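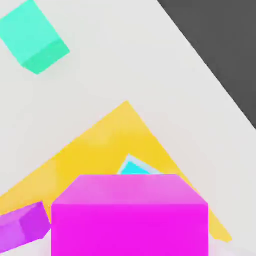 *A magenta cube and a yellow triangle, computer rendering.*

**Nedside opens evening course in color and shape for adults**

FOLTBY, September – Nedside, the adult learning center on Juvthorpe Road, will start a new evening course in basic design next month. The course runs for five weeks and is open to anyone over 18. No drawing experience is needed.

Classes start at 6:30 p.m. and last two hours. Students will work with cut paper, paint and simple layouts, and will finish with a poster of their own. The course is led by Josiane Chevalier, who taught print design at the Pîrvu workshop before moving to Foltby.

"Most people who call us want to make a decent flyer for their shop or club," said Levente Antal, program manager at Nedside. "We start with two colors and go from there."

There are 23 places. The fee is $40 and covers paper and paint. Students should bring scissors and a metal ruler. Parking behind the building is free after 5 p.m.

Sign-up is at the front desk or by phone during office hours.

Press contact: Gizella Barta, Nedside front office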